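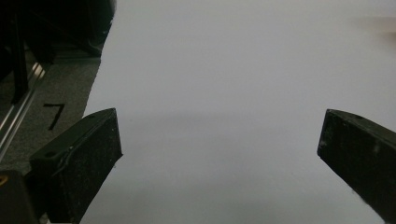 To: sostska-patterns
Subject: Re: [sostska-patterns] Big sheets on carpet, how do you draw on them?

On 13/04/2020, a list member wrote:

> Hello all,
>
> I have been a reader here for a while and this is my first post. I want to trace the Faria coat for my own use and grade it up one size. Until now I have only done skirts and a couple of simple tops, and I could fit all of those on the kitchen table. The coat back is far too long for that. The only clear space I have is the bedroom floor, and it's carpeted wall to wall.
>
> I tried it last night with paper off a roll. The pencil went through twice, the tracing wheel left almost nothing, and the end of the sheet kept curling back over my ruler. I also ended up with a side seam that is longer on the back than on the front, and I can't tell if that's the pattern or me.
>
> So my questions are:
>
> 1. Do you put something under the paper, and if so what?
> 2. How do you get the roll paper to lie flat?
> 3. Is it worth joining sheets, or should I look for wider paper?
> 4. How do you keep a long line straight when you can't see both ends of it at once?
>
> I can't leave anything set up overnight. Thanks for any help.

Welcome to the list. I've drafted on a carpeted floor for years and have traced the Faria twice, so I'll go through these in your order and then say something about the side seam.

**1. Under the paper**

Yes, put something under it. Carpet gives under the point, and the more you press the worse it gets. I used cardboard from a bed frame box for a long time. It works if you turn it printed side down and keep the fold lines away from anything you need to be accurate. The folds do show up in a pencil line.

What I use now is thin white-faced hardboard, the kind sold as backing for cupboards. I had the yard cut it into two pieces so I could get it up the stairs. Laid edge to edge they give me enough length for a coat. I run masking tape along the join on the underside so they don't drift apart, and I peel it off when I put them away. They stand behind the wardrobe.

If your carpet is thick, the boards will rock a little when you lean on a corner. Kneel on the carpet if you can reach from there. If you have to kneel on the board, put the knee near the middle and take your shoes off. A dent from a heel stays in the board for good.

For the tracing wheel you want a bit of softness, which the bare board doesn't have. I lay an old flat bedsheet over the board for that step only, with the paper on top. Then I take it out again before I go over the dots with pencil.

Vacuum first. A crumb under the sheet will put a bump right where you want a smooth curve, and you won't find it until the pencil does.

**2. Getting it flat**

I cut the length I need the evening before, roll it gently the opposite way, and leave it like that with a loose band around it. In the morning it's close to flat. If there's no time for that, pull the paper over the edge of a table with the curled side up, slowly, one hand on each side. Don't use an iron on anything with a coating.

The Prandenari plain white is the paper I've stayed with. The outer part of the roll relaxes quickly. The last few yards near the core are tighter, and I save those for small pieces like pocket bags and facings.

For weights, use things that are low and smooth underneath. I have floor tiles with felt stuck to the bottom. Cans of food are fine too, but they get knocked over when you slide the long ruler past. Put one at each corner first, then smooth from the middle outward with the side of your forearm and add more along the edges. If a ripple won't go away, lift the nearest weight and let the paper move. Forcing it down just sends it somewhere else.

**3. Joining or buying wider**

I join. Wide rolls are awkward to store and they cost more to ship than the paper is worth to me. Lungu did carry a wide one, sold by the yard and sent folded, and the creases were a nuisance all the way through. They may have changed how they pack it since then.

To join two lengths:

- Draw a straight line close to the edge of one sheet, along the full length.
- Lay the edge of the second sheet exactly on that line.
- Tack it with short bits of removable tape at both ends and in the middle.
- Check it's still on the line, then tape the whole seam.
- Turn the sheet over and tape the other side.

Keep the join parallel to the grainline and away from the armhole if you have any choice in it. Paper tape takes pencil. The clear shiny sort doesn't, and you'll find that out halfway across a hip curve.

**4. Long straight lines**

A long ruler moved along in steps will wander. Each move adds a tiny angle and by the hem it's visible. For the center back of the Faria I mark a point at the neck and a point at the hem, both measured in from the factory edge of the paper, and stretch a thread between them. Tape one end down, pull the other tight, tape that. Then put pencil ticks beside the thread every hand's width or so, take the thread away, and join the ticks with the ruler.

Measure in from the same edge at both ends. I once measured from the factory edge at the neck and from my own cut edge at the hem, and drew a very neat line that was wrong.

The finished coat back on my tracing is 102 cm from the nape to the hem, before seam allowance, so I cut the paper well over that. I like 50 cm spare for notes, test curves and the pocket placement, though you can do with less. Spare paper at the neck end is more useful to me than at the hem.

It also helps to stand up every so often and look at the whole sheet from one end. White paper against a dark floor shows its outline very clearly. My carpet is gray and I can see a skewed edge from the doorway that I couldn't see on my knees.

**The side seam**

Before you redraw anything, check whether the bust dart on the front has been folded out. The front side seam should be measured with the dart closed. That would make the front come up *shorter* than it looks when flat, though, so if your back was already the longer one with the dart left open, the dart isn't your answer.

My guess then is that the paper moved. With no board underneath it shifts every time you lean over it. Walk the two seams together: put the front on the back at the hem, hold a pencil point on the line, pivot, and work upward in short steps. If the notches match to the waist and then go off, you'll know which half to retrace. On my copy of the Faria there are 3 notches on the side seam and all of them match once the pieces are traced correctly. Mine is the older printing, so compare with yours.

For grading, trace the original size first and leave it alone. Do the larger size on a second sheet over the top. I mark the first one in pencil and the new one in red pen, and I write the size on every piece before it leaves the floor – including the little ones.

**Putting it away**

You said you can't leave it out. I don't fold a half-finished sheet. I take the weights off, leave the pattern lying on the paper, tape it down at a few points, and roll the two together loosely around a cardboard tube. Next time it goes back down on the same marks. Write "neck" on the end that comes off the roll first and you won't have to unroll the whole thing to turn it around.

Full tracing of the coat took me 7 evenings the first time, lining included. The second went faster, mostly from knowing where the long pieces would fit.

If you post the lengths you got for both side seams, measured from hem to waist and from waist to armhole, I can compare them with mine. I still have the tracing here.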